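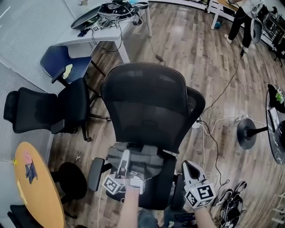

Did the winter league finish its season on the money we were given? It finished with ten dollars to spare, and the ten dollars is in an envelope in my desk if the foundation would like it back.

03/04/2024
By Hamidreza Alipour

Home | Schedule | Standings | Reports | Contact

This covers the Pulla Adult and Youth Basketball League from the December tip-off through the end of the regular season, as required under our grant from the Handorex fund.

Enrollment. We promised you 100 players and signed up 78. The application was written in a hopeful mood. The youth side filled in two days, and the over-40 division lost most of a team to knees before the first practice. We folded the leftovers into the other rosters, which produced some odd lineups and one very good one.

Games. The schedule you approved was played in full except for the last Sunday in December, when the gym on Carkix Street had no heat and both coaches voted to go home. That one was made up in February. The visitors won by 22 and asked if we could cancel it again.

Officiating. We budgeted for two referees a game and mostly had two. When we had one, it was usually Bălan, who calls traveling the way it is written in the book. Complaints went up on those nights. So did the number of players who can now pivot. I would like to keep him, and the budget for next season assumes a small raise.

Equipment. The new balls are holding their air. The portable scoreboard works as long as the score stays under 100, after which it starts over at zero, and in the adult final this led to a short and heated discussion. The seller says it's a setting. We have tried all of the settings. A replacement control box costs $200 and I am asking for it below.

Defense. You asked for something on player development, so: the youth teams gave up fewer points in the second half of the season than in the first. The coaches credit the extra Tuesday practice. I think the kids also got tired of running back after every missed three — either way, we plan to keep Tuesdays.

What went badly. Uniforms came three weeks late and all in large. Our sign-up form let people pick a division by age without asking for their age. Parking is still parking.

Requests for next season:
- $200 for the scoreboard control box
- the same gym hours, plus one hour on Tuesdays
- permission to move what's left of the over-40 travel money into ice packs and tape

Playoffs start next week. I'll send the final standings along with the receipts, including the one from the pizza place that is mostly grease but still readable at the total.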